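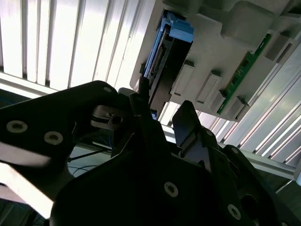 Man-lok Shih

I bought the Pramance folding step stool in February to replace a plastic one that had started to flex. I'm on it most days. The kitchen cabinets in my apartment go up to the ceiling, and the ceiling fixture in the hallway takes two bulbs that never seem to last.

It has two steps and a grab rail at the top. Folded, it is thin enough to stand between the refrigerator and the wall. I paid 69 dollars. The Wokia stool in the same store was 30, but it had no rail and the top step was too short for my shoes.

It came put together except for the rail, which slides into the legs and takes a bolt on each side. The wrench in the box is soft and rounded off on the second bolt, so I finished with my own. The instructions are drawings only, and one of them shows the rail backward.

The steps are deep enough that I can stand for a while without my arches hurting. The rubber on them is ribbed and holds well in socks. It also holds flour. I have to scrub it with a brush, and a damp cloth does nothing.

The feet are good on tile. On the wood floor in the hallway one of them left a gray mark the first week - it came off with a little dish soap, and I haven't seen another.

Folding is where it loses points. You pull up on a bar under the top step, and the bar is stiff. I can do it with one hand now. My mother can't do it at all, so when she visits it stays open in the corner. The latch that keeps it shut is also loose, and the stool drops open if you carry it by the rail. Carry it by the legs.

I looked at the three-step model from Pratero too. It was 121 dollars and too heavy for me to want to move every day. If your ceilings are higher than mine, you may need it anyway.

Four stars. I would buy it again at this price, and I would like a better latch.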